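Prostell hand gripper, six months in: a review from the people holding it

Rating: three and a half out of five. The half is for the wrist strap, which they fixed in April.

Our shop packs gift baskets. Until this spring it did so entirely with human hands, which come two to an employee and need lunch. Then Onerley, the company that owns us, decided that a robot would eventually do the packing, and that we would teach it by doing our jobs with a Prostell in one hand. The list price is $1390. Mine has a piece of tape on it with my initials, so I consider us close.

You squeeze the handle, the two fingers close, and whatever you were going to pick up with your perfectly good thumb gets picked up by a pair of flat pads. The squeeze is light and even through the whole travel. I expected a cramp by noon on the first day and didn't get one until two. People with small hands had a rougher time, and the shorter handle is a separate purchase at $269.

Soap bars, jam jars and boxed tea are easy. Tissue paper is a nightmare. You can grab it fine, but letting go of it in any particular place is a negotiation. Ribbon we gave up on, and ribbon is now a job title. Roxana Crăciun has it, with a raise, and she won't be drawn on whether she failed the gripper training on purpose.

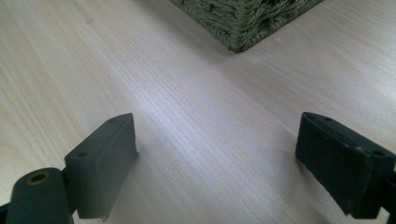 The baskets themselves took me the longest. You want to grab the rim, and if you come in straight from above, one pad lands inside and the other skates down the weave. Come in low and a little sideways and it holds. I worked that out in my second week, told the trainer, and got a thank-you email with my name spelled wrong. As far as I know the robot will inherit my trick.

Which brings me to the part the brochure leaves out. We used to be paid partly on baskets packed. You can't pack at full speed with a gripper, so our manager moved us to a flat hourly rate, and for most of us it came out slightly ahead. The floor is quieter. We talk less, though, because you have to concentrate on a jar of fig spread in a way you never did before. I have also started reaching for the salt at home with two stiff fingers. My husband has asked me to stop.

Upkeep is simple. The pads collect dust from everything, so wipe them at the end of the shift with a damp cloth and let them air out overnight. A replacement pair is $99, and ordering is easy enough if you skip the Prostell site and go through Lavivum, who answer the phone.

We tried the Ilie for a week before settling on this one. It's lighter and costs $632, and the trigger sticks. If you're only doing an hour a day, get the Ilie and save the money. For a full shift I'd take the Prostell again, assuming someone else is paying.

Gripes, in case anybody at Prostell reads these: the handle only comes in black, the manual opens with eleven pages of warnings, and the carrying case doesn't close unless you put the thing in upside down — which is warning number six.

The word from Onerley is that the first robot arrives next year and will handle soap. Soap was the part I liked. I've put my name down for the job of standing next to it, which pays better than packing and comes with a stool.

Posted 2nd October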